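Palacios Trail District
Board of Supervisors
Home
Meetings
Minutes and Agendas
Trail Conditions
Contact the Clerk

Minutes of the Regular Meeting, July
Approved as corrected

Present: Triin Kuusk (Chair), Morenike Omoregie, Dulce Barajas, Davoud Ranjbar
Also present: Erlinda Manalo, Clerk to the Board
Absent: None

1. Call to order

The Chair called the meeting to order at 6:30 p.m. in the lower meeting room of the District office. A quorum was present. The Chair asked that telephones be silenced and noted that the sign-in sheet was by the door.

2. Approval of the agenda

Ms. Barajas asked that the item on the Gumuslow footbridge be taken before the item on trail marking, as residents were in attendance for the former. There was no objection. The agenda was approved as amended.

3. Minutes of the previous meeting

The Clerk reported one correction received in writing. In the item on mowing, the words "east bank" should read "west bank." Mr. Ranjbar moved approval as corrected; Ms. Omoregie seconded. Carried.
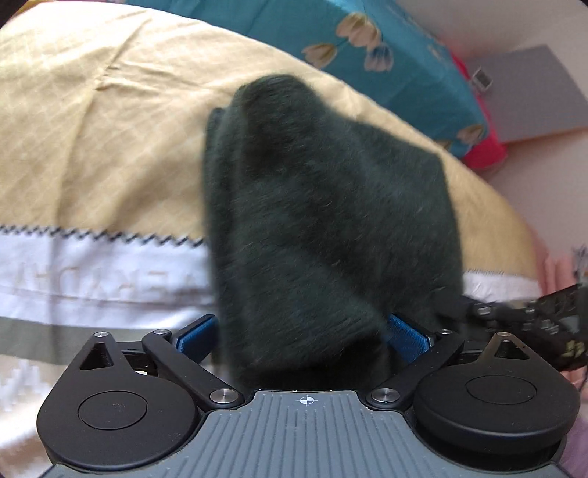 Minute Book 53, Page 128

4. Public comment

A resident of Mill Lane spoke about bicycles on the lower creek path in the early evening. She stated that riders do not slow down at the bend below the culvert and that the existing sign is hidden by leaves from May until October. The Chair thanked her and asked staff to cut back the growth at the sign before the next meeting.

A second resident asked whether the gate at the Zavolov property would remain locked through the fall. Ms. Omoregie replied that the easement permits the owner to close the gate while cattle are in the field. The owner has agreed to post the dates at both ends of the path. The resident asked that the dates also appear on the District web page. The Clerk will arrange this.

There being no further speakers, public comment was closed at 6:52 p.m.

5. Gumuslow footbridge

Ms. Barajas presented the report on the footbridge. The bridge deck was inspected in June following a complaint of soft boards near the north landing. The inspector found decay in the deck and in one of the side rails. The main beams were found to be sound. The span is 53 feet, and the report recommends that the full deck be replaced in a single job.

Mr. Ranjbar asked whether the north half could be replaced this year and the south half next year. Ms. Barajas said that the question had been put to the inspector, who advised against it on the ground that the new boards and the old would sit at different heights for a year. Mr. Ranjbar said he was satisfied with that answer but wished the question recorded.

The Board discussed the posted detour. The route by way of the county road adds considerably to the walk and has no shoulder in places. Ms. Omoregie suggested that the old ford be opened to walkers during the work if the water is low. The Chair was not in favor of directing the public to the ford in any conditions. After discussion, it was agreed that the ford would not be posted as a detour, and that the notice would advise walkers to turn back at the bridge.

A resident of Gumuslow, recognized by the Chair, asked that the bridge not be closed during the first week of school. The Board agreed that the start date should take this into account.

Motion by Ms. Barajas, seconded by Ms. Omoregie, to seek bids for full replacement of the deck and the damaged side rail, with work not to begin before the second week of the school term. Carried, all in favor.

6. Flesine access road

The Clerk read a letter from the owners of the Flesine orchard concerning vehicles parked along the access road. The letter states that the road is narrow and that trucks have had difficulty reaching the packing shed on weekends. The owners ask that the District provide parking elsewhere or limit use of the trailhead.

Ms. Omoregie noted that the trailhead is used more heavily than any other in the District. The trail register shows 130 entries for June, against 98 for the same month last year. Not all walkers sign the register, and she cautioned against reading too much into the figures.

Mr. Ranjbar reported that he had walked the road with one of the owners. In his view the difficulty is confined to the stretch between the cattle guard and the first row of trees, and could be relieved by setting posts along the verge. The owner appeared willing to allow posts on the orchard side provided that they could be lifted out for harvest.

The Chair asked whether the District had authority to place posts in the road allowance. The Clerk was not certain and will write to the county. The item was held over.

7. Trail marking standard

The Chair opened the item by reminding members that the District has never adopted a written standard for trail marks. Marks now in use include painted arrows, colored tape, metal tags, and in the upper woods a number of yellow disks left from a footrace. Several have been painted over by persons unknown.

Ms. Omoregie circulated a draft standard. It provides for one shape and one color per trail, placed at eye level on the right side of the path in the direction of travel, with a repeated mark after every junction. Tape would not be used except for closures. She said that the draft had been kept short on purpose, and that the standards of larger districts ran to many pages and were not followed.

Mr. Ranjbar questioned the use of eye level, as snow on the ridge can raise the walking surface and branches tend to hang at that height in summer. Ms. Omoregie accepted the point and will propose wording that allows some latitude for the crew. Ms. Barajas asked that the standard state who may remove an old mark. It was agreed that only District staff should do so.

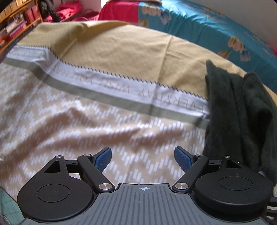 Members then took up the marking of survey points and mileage stones, which the draft treats separately from trail marks. Ms. Barajas observed that these points are used mainly by the crew and by emergency services, and that they need not catch the eye of every walker. The present red paint fades quickly and has been mistaken for a trail mark at the Gumuslow junction. She favored a small white crosshair on a gray ground, as on the ribbed gray plate shown here, where the mark sits on a smooth strip and the raised ridges begin below it. Mr. Ranjbar agreed that the color was suitable and drew attention to the smooth strip, remarking that the mileage stones are rough-faced and that a patch would have to be dressed on each before painting. The Chair asked for an estimate of the labor involved. Ms. Omoregie thought that the crew could dress the stones during the fall walk-through, with the stones on the upper loop left until spring.

The question of numbering was raised. At present the stones are numbered outward from the old depot, which no longer stands, and two of them bear the same number. Ms. Barajas favored renumbering the entire series from the creek trailhead. Mr. Ranjbar was opposed, stating that the fire department's maps use the existing numbers and were reprinted only last year. The Chair asked that the duplicate be corrected and the remainder left as they are.

Motion by Ms. Omoregie, seconded by Mr. Ranjbar, to adopt the draft standard in principle, subject to revised wording on the height of marks, and to direct the Clerk to post the revised text for public comment. Carried. Ms. Barajas abstained and asked that her preference for renumbering be noted.

8. Invasive plants

Mr. Ranjbar reported that knotweed has returned on both banks below the Mill Lane culvert. Cutting took place in May and the regrowth was already waist high when he visited. He asked that the matter be placed on the August agenda with time set aside for discussion of treatment, including whether the District is prepared to permit spraying near water. Ms. Omoregie stated that she would not support spraying but had no objection to the discussion.

9. Clerk's report

The Clerk reported as follows.

The insurance renewal has been received and is under review. Premiums are unchanged for the trails and have risen for the equipment shed.

The key to the Zavolov gate has been copied for the ambulance service.

Requests for printed maps continue. The supply of the folded map is low, and the Clerk recommended that reprinting wait until the marking standard is final. The Board concurred.

The District office will close at noon on the day of the county fair.

10. Other business

Ms. Barajas asked whether the bench at the overlook had been repaired. The Clerk replied that the slats had been ordered. Ms. Barajas asked that the brass plate be kept and put back in its former position, at the request of the family.

The Chair noted the receipt of a letter of thanks from the elementary school for the spring nature walk. The letter was placed on file.

11. Next meeting

The Board will meet in August at the usual time. Items for the agenda should reach the Clerk one week in advance. Members are asked to walk the Flesine access road before that meeting if they are able.

12. Adjournment

Motion to adjourn by Mr. Ranjbar, seconded by Ms. Barajas. Carried. The meeting adjourned at 8:41 p.m.

Respectfully submitted,
Erlinda Manalo
Clerk to the Board

Previous minutes
Next minutes
Back to Minutes and Agendas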